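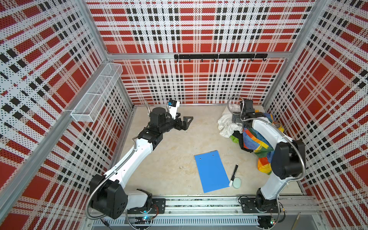
Attachment 1: the station as it is now, basket on the left wall, rail on the back wall

Ticket: Basket and hook rail, wrong height and wrong use
Opened by: Ya-wen Lau
Category: Storage and fittings
Priority: Normal
Status: Closed

Description of the problem

Hello, I am writing about the storage on the perforated panels at the Nillby station. We have two fittings from Stollska: the white wire basket with compartments, and the long black rail with small hooks. I have three problems and I put them together in one ticket, I hope it is okay.

1. The basket tips forward when there is something in it.
2. Clothes fall from the hook rail.
3. The small things (marker, clipboard, the round green piece) have no fixed place, so they stay on the floor of the station and mix with the clothes.

The basket and the clothes are both empty or down at the moment. I took everything out of the basket before I wrote to you, and the clothes are in a heap in the back right corner. The white cloth, the striped one, the green one and the black one all belong to this station, please do not take them to the lost items.

What I already tried

I pushed the basket hard against the panel. It felt firm, but when I put in the pens and the tape it leaned again.
I turned the basket around. No difference.
I hung the black garment by the collar on one hook. It stayed for the morning and was down after lunch.
I hung the striped one over two hooks. It fell faster than the black one.

Reply from Tareck, fittings desk

Hi Ya-wen, thank you for the clear list. Some questions:
How much weight do you put in the basket?
Did you use the lower clips which came in the small bag?
Do the clothes have a loop, or do you hang them by the fabric?
Can you move the rail lower, or does it have to stay directly under the crossbar?

Reply from Ya-wen Lau

Hello Tareck,
I weighed the contents on the kitchen scale. Pens, tape and two scissors together are 70 grams more than the number on the leaflet. I did not know that there was a number on the leaflet.
I did not find a small bag. I looked in the box again and in the drawer with the other Stollska parts. Maybe it was thrown away with the paper.
The black one has a loop inside the neck. I did not see it before. The white cloth has no loop and the striped one also not.
The rail should stay under the crossbar, please. If it goes lower, long things will touch the floor.

Reply from Tareck

The missing lower clips explain the tipping. With only the top clips, the basket turns on its upper edge when you load the front compartments. I will send a new set. Until they come, please leave it empty or put only light things in the compartments next to the panel.

For the clothes: the hooks are short, they are made for keys and light tools. A thin loop is fine. Thick fabric will slide off, and it is not a defect. I can send 14 clip rings, you pinch the cloth and hang the ring.

Reply from Ya-wen Lau

Thank you, please send both. I have one more question. The colleague from the Thái project says that the basket is too high up, and shorter persons can not see what is inside. Can it be moved down by 100 mm without making new holes? The panel has the plaid print and I do not want to damage it.

Reply from Tareck

Yes. The clips use the holes which are already in the panel, so you can move it in any direction where the rows line up. Lift the basket first, then press the clip up and pull. Do not pull the clip straight out, it scratches the print.

Update from Ya-wen Lau

The parts arrived. What I did, in order:
Took off the basket and moved it down by 100 mm.
Put in the top clips, then the lower clips. The lower ones are quite tight, I needed my thumb and the back of a spoon.
Loaded the basket without the scissors, so it is below the number on the leaflet. It does not lean.
Hung the black one by the loop, the white cloth and the green one with rings.
The striped one I folded and put on the shelf outside. It was still sliding, even with 3 rings.
Marker and the round green piece are now in the first compartment. The clipboard is too wide for the basket, but it has two small holes near the top, so I hang it on the rail by one of them. It is a little crooked.

I waited one week before I answered, to be sure. Nothing fell except one ring, and I think I did not close it well.

Reply from Tareck

Good to hear. A crooked clipboard is no problem for the rail. If you want it straight, put a short string through both holes and hang the string. Can I close the ticket?

Reply from Ya-wen Lau

Yes, you can close it. I will try the string. Please add the small bag with lower clips to the packing list for the next station in October, and write on it that it should be kept.

Closed by Tareck. Packing list changed.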